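To: Kobzar House users list
From: Melaniia Kostiuk, Reading Room Secretary
Subject: Re: Items left on the reading room table

Dear colleagues,

Thank you to those who replied to the notice circulated in February. I should like to answer the point raised by the Fulport group, quoted below, and to confirm the arrangements now in force.

> The notice asks us to clear the large table after each session.
> Does this cover the drawing figure and the books we consult every
> week? Our members would prefer to leave these out, as the
> shelves nearest the door are full. We would also be grateful to
> know what is to be done with bottles and cups.
>
> Jisov
> for the Fulport drawing group

The drawing figure may remain on the table. It should be placed towards the right-hand side, so that readers have space for their papers. Books in weekly use may also stay, provided that they are stacked and do not exceed 30 in all. Any others should be returned to the shelves. Room has been made for 94 volumes in the cubbies on the back wall, and the plants there should be left where they are, please.

Bottles and cups are a separate matter. Drinks are permitted at the table, but each bottle must have its cap on when not in use and must be taken away by its owner at the end of the session. Cups should be washed and returned to the kitchen. Coasters are provided and we ask that they be used - two rings have already had to be treated on the table top.

Cartons and boxes of supplies may be kept on the table for the length of a booking only. The Dorell cupboard in the corridor has six free shelves, and groups wishing to use one should write to me with the name they would like on the label. Small loose items will be put in the tray at the desk.

Chairs should be pushed in before the lights are switched off.

Further questions may be sent to the list or to me directly.

Yours faithfully,
Melaniia Kostiuk
Reading Room Secretary

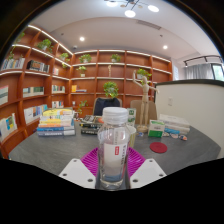 The large table, with the bookshelves behind.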